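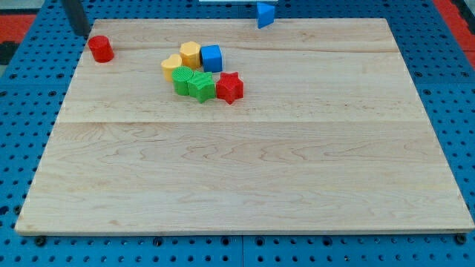 딤스테드의 작은 목공방 '네두스'가 4월 한 달 동안 어린이 도형 놀이 시간을 엽니다. 매일 오전 10시에 문을 여는데, 아이 손에 쏙 들어오는 알록달록한 블록을 널찍한 나무판 위에 마음껏 늘어놓고, 세우고, 다시 흩어 놓으며 노는 자리라고 합니다. 벌써부터 동네 부모님들 사이에서는 언제 가면 덜 붐비느냐는 이야기가 오가고 있다지요.

공방을 꾸려 가는 다그니 오베르고르 씨는 처음에는 이 모임을 조카와 조카 친구들 몇이서 노는 자리쯤으로 생각했답니다. 그런데 비 오는 날마다 아이들이 친구를 하나씩 더 데려오는 바람에, 지난겨울에 다녀간 아이가 어느새 119명이 되었습니다. "빨간 원기둥만 찾는 아이가 있고, 노란 육각기둥은 꼭 자기가 세워야 한다는 아이도 있어요. 이름은 몰라도 모양은 금방 외우더라고요." 오베르고르 씨는 그렇게 말하며 한참을 웃었습니다.

밝은색 단풍나무 빛깔에 물결 같은 나뭇결이 도는 판은 여러 널을 이어 붙인 것으로, 구멍이 촘촘한 파란 작업대 위에 올려 두고 씁니다. 공방에서 도형 놀이를 맡은 쿠무디니 우딘 씨는 아이들이 블록만큼이나 이 나뭇결을 좋아한다고 귀띔합니다. 결을 따라 블록을 밀고 다니면서 강이라고도 하고 기찻길이라고도 한다니, 듣기만 해도 마음이 푸근해집니다.

이번 놀이 시간에는 같은 모양 찾기, 색깔 이어 놓기, 눈 감고 만져서 알아맞히기를 차례로 해 봅니다. 마지막 20분은 아무 규칙 없이 자유롭게 놀고, 정리는 아이와 어른이 함께합니다. 한 번에 6명씩 받으며, 네 살부터 일곱 살까지 보호자와 같이 오시면 됩니다. 참가비는 없고, 따뜻한 보리차와 작은 간식도 넉넉히 준비해 둔다고 하네요.

신청은 공방 입구에 놓인 공책에 아이 이름과 원하는 날짜를 적으면 됩니다. 자리가 다 찬 날에는 대기 칸에 적어 두시면 응안 반 씨가 전날 저녁에 전화로 알려 드립니다. 유모차는 뒷문 쪽으로 들어오시는 편이 수월합니다.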